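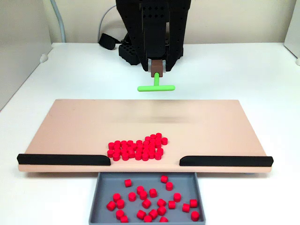
# Reading Circle Board: October selection, *The Salt Ledger of Ellery*

**Moderator note.** Members are asked to mark spoilers beyond Part Two. The discussion will remain open until the end of October, after which the November selection will be posted in a separate thread.

---

**clorberg_library_desk** (moderator)

Welcome to the discussion of this month's selection. The novel follows Restis, a ledger keeper's apprentice in the harbor town of Ellery, who learns that certain debts recorded in the town's books are paid in memory. It is the first volume of a planned series and is shelved in our catalog as young adult fantasy.

Members are invited to comment on pacing, on the romance, and on whether they intend to read the second volume.

---

**marginalia45**

I submit a rating of 3 out of 5. The opening is strong. The chapter in which Restis reads her own mother's account and does not recognize the name is handled with restraint, and I read it twice.

My reservation concerns the middle. Between the storm and the hearing, very little is decided. Restis walks to the harbor, considers speaking, and walks home. This occurs on at least two further occasions. A firmer editor would have removed one of them.

---

**quiet_folio**

I must respectfully disagree with the previous member. The walks to the harbor are not identical. On the first, Restis can still name the boats. By the last she describes them only by color. The author does not draw attention to this, and I did not see it until my second reading.

I would give the book 5 out of 5, and I do not give that rating often.

---

**marginalia45**

> By the last she describes them only by color.

I have gone back to the passages and the member is correct. I withdraw the remark about removing a chapter. I maintain that a first reader should be given some reason to remain patient, and I was not given one.

---

**tallow_and_ink**

I wish to raise the matter of the romance. The ferryman's son is introduced on page 154, and within two chapters Restis has trusted him with the key to the ledger room. She has been cautious with every other person in the town, including the aunt who raised her. I did not find the change believable.

His dialogue is also noticeably weaker than that of the older characters. He speaks chiefly in warnings.

---

**skameo_reader**

I share the concern about the romance, although I read the key scene differently. Restis has by then paid the first of her debts, and I took it that the memory she gave up was the reason for her caution. If so, the haste is intended. I grant that the text never confirms this.

May I ask whether other members found the map useful? My copy places the ledger house north of the harbor, while the text has Restis walking south to reach it.

---

**clorberg_library_desk** (moderator)

The discrepancy in the map has been noted by another member as well. The large print copy held at the desk carries the same map. We have no information regarding a corrected edition.

---

**tallow_and_ink**

The explanation offered by skameo_reader is generous. A reader should not be required to repair the plot on the author's behalf. If the caution was sold, one sentence from the aunt would have established it.

---

**quiet_folio**

There is such a sentence, or something near it. *(Spoiler, Part Three.)* When the aunt finds the ledger room open, she says, "You used to count the doors." I took this as her recognition of what had been lost. Members may weigh it as they see fit.

---

**tallow_and_ink**

I had read that line as a reference to the childhood game in the first chapter. I will concede that it may serve both purposes. My rating remains 2 out of 5, principally on account of the ferryman's son.

---

**harbor_lending**

I finished the book last night, having read almost 45 pages at a sitting, which is unusual for me. I cannot speak to the map, as I listened to the early chapters on audio. The narrator gives the aunt a very dry voice, and it improves the kitchen scenes considerably.

I found the ending abrupt. The hearing is adjourned, the ledger is closed, and the volume stops. I understand that a second book is planned, but a reader who borrows only this one is left with no verdict.

---

**marginalia45**

I agree with harbor_lending as to the ending. I shall nonetheless place a hold on the second volume when it is listed, chiefly to learn what the aunt owes.

---

**clorberg_library_desk** (moderator)

Holds may be placed once the title appears in the catalog. It has not yet been listed. Members returning print copies of the October selection are asked to use the inside desk, as other readers are waiting.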